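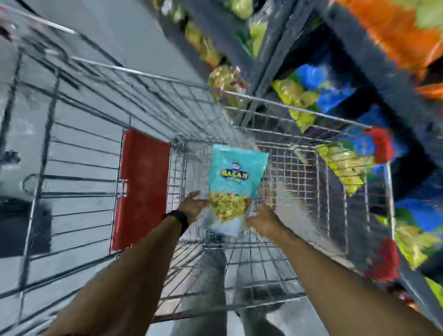 Photo: Ellow / Riswood Pantry Notes

Snack Run FAQ: how I shop for, pack and store the crunchy stuff

Last updated July 26, 2023

I get a lot of mail about snacks. More than about dinner, more than about the freezer posts, more than about anything! So I finally pulled the questions that keep coming back into one page. If yours isn't on it, leave a comment at the bottom and I'll add it when I do my next round of edits.

Where do you do your snack shopping?

Mostly at Athanasiadis, the big grocery on the Plenov side of town. It has a long international aisle and the Indian snacks take up a good stretch of it. The regular supermarket near me carries a few things too, but the choice is thin and the bags tend to sit there a while. If you're new to Athanasiadis, park around back and come in through the produce door, it puts you right by the carts.

What's the turquoise bag at the top of the page?

Balaji! It's an Indian snack brand, and if you've walked down that kind of aisle you've probably seen the big yellow letters. I'm always happy to see a Balaji bag go in the cart. I won't tell you which flavor to start with, because my own favorite changes every couple of months and then I get letters.

How do I know what I'm getting if I've never had any of these before?

Look at the picture on the pack first. Most of these bags have a nice big photo of the snack on the lower half, and you can tell a lot from it — crinkly or smooth, big pieces or tiny ones, plain or flecked with red and green bits. Then turn the bag over and read the ingredients. If chili powder is way up near the front of the list, take it seriously. I didn't, once, and drank most of a carton of milk standing up.

What does "namkeen" mean?

It's the general word for salty, savory snacks, and it covers an enormous amount of ground. Thin fried noodles, lentils, peanuts, puffed rice, and mixes of all of those. I used to think it was one particular mix and kept asking for it that way, and people were very kind about it.

Where should chips go in the cart?

On top, last, flat if you can manage it. I go around the store in the wrong order on purpose so that I hit the snack aisle right before checkout. Cans and jars first, then boxes, then produce, then anything crunchy. If you can't do your store in that order, stand the bags upright against the side of the cart and keep a box of cereal or crackers between them and the heavy things. A wire cart is fine for this, but watch for bent ends poking inward. I've had one go straight through a bag of puffed rice and I was finding it in my coat for weeks.

And at checkout?

Put the snacks on the belt last so they get bagged last. If somebody else is bagging for you, just ask for the chips in their own bag. They hear it all day long.

How can you tell if a bag is fresh without opening it?

Check the date, obviously. After that I hold the bag with a hand on each side and give it a gentle press. It should push back a little. A bag that goes limp under your hands may have a leak somewhere, usually along the top or bottom seal, so I run a thumb along both. And please be gentle about it, someone else might be buying that bag.

I always get home with crumbs. What am I doing wrong?

Probably the car. Mine used to roll around in the trunk with the potatoes. Now I keep a shallow box back there from Riswood (the kitchen supply place, no connection to me apart from the name of this site — I lived upstairs from it for years) and the light stuff rides in that. If you do end up with crumbs, save them. Crushed namkeen on top of yogurt with cucumber is a really good lunch.

How do you store an open bag?

Roll the top down tight, squeeze the air out as you go, and clip it. I buy plain wooden clothespins and use 2 to a bag. For anything with nuts in it I skip the clip and tip the whole lot into a jar with a proper lid. Keep it all away from the stove. The cabinet over my stove looked like the perfect snack cabinet and everything in it went stale and a bit oily-smelling.

Can I crisp up stale ones?

Usually! Spread them on a baking sheet, one layer, low oven, and stay in the kitchen. I give them a few minutes and then let them cool all the way before tasting, they firm up as they cool. It doesn't help if the oil has gone off. If it smells like old crayons, toss it.

How much do you buy for a party?

For 20 people I get three kinds of salty mix, one mild, one hot and one sweet-and-sour, plus plain potato chips for the kids. We did this in May for a backyard thing and the mild one went first, which I did not see coming. Pour out small bowls and refill them. One giant bowl goes soft by the middle of the afternoon, especially if it's humid out.

Do you have a printable list?

Yes, it's the pantry checklist, 108 items on one sheet, front and back. Snacks are in the last column on the back. Cross off whatever you don't eat. I've had people write in a little alarmed that they don't own black salt and they're doing just fine.

Are any of these gluten free?

Some are, plenty aren't. Lots are made with chickpea flour, but there can be wheat in the same mix or in the same factory, and recipes change. Read the back of the exact bag you're holding, every time. I can't answer this one for particular products by email, sorry.

Can I send you a snack suggestion?

Please do. The suggestions thread is up to 349 comments and I do read them, slowly, usually with a bowl of something next to me. Tell me where you found it and whether it's hot.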